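4.2 Scale and seriousness in the play kitchen

The literature on toy kitchens has tended to ask what children learn from them, and the answer, to the relief of everyone selling toy kitchens, is usually "a great deal". We were more interested in what the toys assume. A play kitchen is a statement about which parts of cooking an adult thinks worth shrinking, and the statement has changed over time.

Obradović's survey of the Nondora catalogues makes the point well. In the early editions the stove is the star and everything else is tin. By the later ones the stove has been pushed into a corner by appliances that do their work behind a door, and the imaginary cook has little left to do but wait. Kelmendi calls this "the disappearance of the flame" and mourns it at some length. We are less upset. Waiting for food is a large part of domestic life, and the children in our interviews took it very seriously.

The parents were a harder group. Of the 24 households we visited, over half had a toy appliance that a grown-up had bought chiefly because it matched the real kitchen. One father in Kidby had returned a red kettle on grounds of taste. His daughter, aged four, had not been consulted and was still cross about it in September, when we went back for the second interview. White was the colour most often described to us as "sensible", a word no child used of anything.

The microwave deserves separate mention, as it sits oddly in the wider argument. Sýkora treats it as the least playful of the toy appliances: there is nothing to stir, and the drama is over when the door shuts. Our transcripts suggest otherwise. Children gave the machine a voice, generally a bossy one, and argued with it. Two of them put it in charge of bedtime. Stojanović has objected (in conversation, and again by letter) that any box with a door would have served — a fair point, and one we cannot rule out on the present material, though nobody in the study was seen quarrelling with the cupboard.

What the toy does share with its full-sized relative is a certain plainness of form (Figure 2). The Mujić collection holds stoves with painted flames, brass rails and, in one case, a working chimney. Its microwaves are boxes. Whether this shows a failure of imagination among designers or a tactful wish to leave some for the customer is taken up in Section 5, where the evidence is no better but there is more of it.
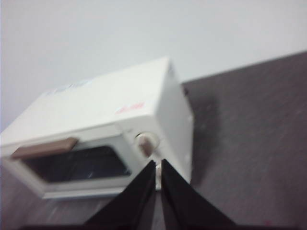 Figure 2. Toy microwave oven with white plastic body.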